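Subject: Re: Hurno open day, worth the drive?

> They say the gripper handles 100 household items now. Did anyone go? Is Kakell just repeating the brochure?

I went, and I'd call it half a brochure. They had a hand-held gripper with blue ribbed pads, and the task was sorting trash out of a pink basin: crumpled bags, a purple bottle, a snack wrapper. 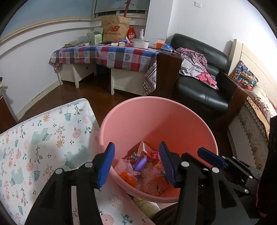
**Dollico, October**

I stayed for 25 tries. Bottles went fine. Thin bags were another matter, and I never got a straight answer on how they score a bag that comes up with two others stuck to it. A person works the tool, too, so I don't see what "handles" means in that claim. I've asked for the full item list and will post it if it comes.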